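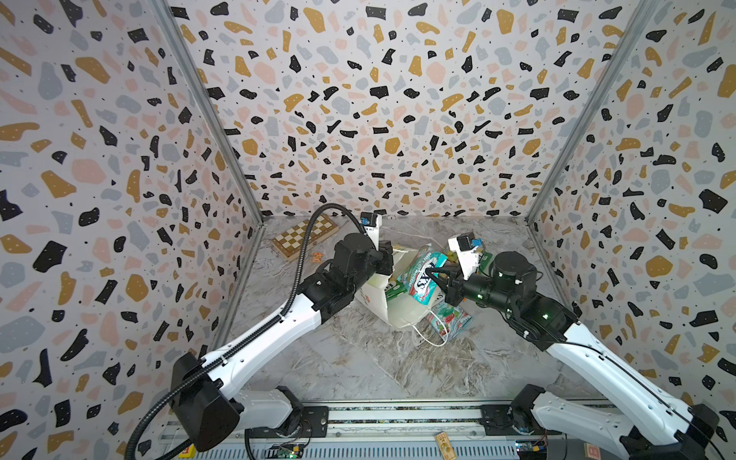
Troltport, May 20, 2018

Two-arm cell at Kerau: common questions

These are the questions the Kerau workshop gets most often from people who share the cell or are taking over a shift on it. If your question is about booking time, see the booking page instead.

What is the cell used for?

Handling small packaged goods, mainly snack bags and cartons. A typical job has one arm hold a carton flap while the other lifts a chip bag. Soft bags are harder to grip than boxes, so most of our setup time goes into the fingers.

Do both arms have the same fingers?

No. The left wrist has white parallel fingers and the right one has dark fingers. If you swap a set, write it on the sheet by the door and run the grip check again before you load a job. Old grip settings do not carry over.

How do I start the cell?

Clear the floor between the arms first. Switch on the main supply, wait for the controller to finish loading, then enable the left arm and after it the right. Home them one at a time. Both arms start slow for the first 3 cycles and you should leave it that way.

What do I do if an arm stops in the middle of a job?

Press stop and read the fault code before you touch anything. Support the arm by hand before releasing the brake - the upper link is long and it will drop. Take whatever is in the fingers out, move the arm back over its own base, and home it again.

Code 2577 means the two arms were asked to be in the same space. The fix is in the job file. Clearing the code and running again will give you the same stop in the same place.

How often do the cable hoses need checking?

Every 60 hours of run time. The corrugated hose on the left arm loops up over the elbow and back down along the link to the base. Move the elbow slowly through its full travel and look for flat spots or rubbing. The loop should never pull tight. If it does, loosen the clamp nearest the wrist, feed a little more through, and tighten it again. On the right arm, check the cable along the top of the link, mostly where it meets the wrist.

The sensor connector keeps coming loose. Can I tape it?

Please don't. Tape leaves glue on the housing and hides a cracked clip. Push the connector in until it clicks. If it will not stay, fit a new clip from the Pullell drawer.

What can I clean the walls and floor with?

A damp cloth and plain dish soap. The terrazzo and marble patterns are part of the setup used by the vision jobs, so do not cover them, and do not scrub with anything rough. Wipe the rail dry afterward.

Can I move the bases along the rail?

Yes, but only with the supply off and both arms folded back. There are 2 clamp bolts on each base. Vision calibration has to be done again after any move, even a small one.

Where do spare parts come from?

Jafri supplies motors and wrist parts. Order through the workshop and give the arm, left or right, with the part number. The next full service is in November, and small faults that don't stop work can be saved for it.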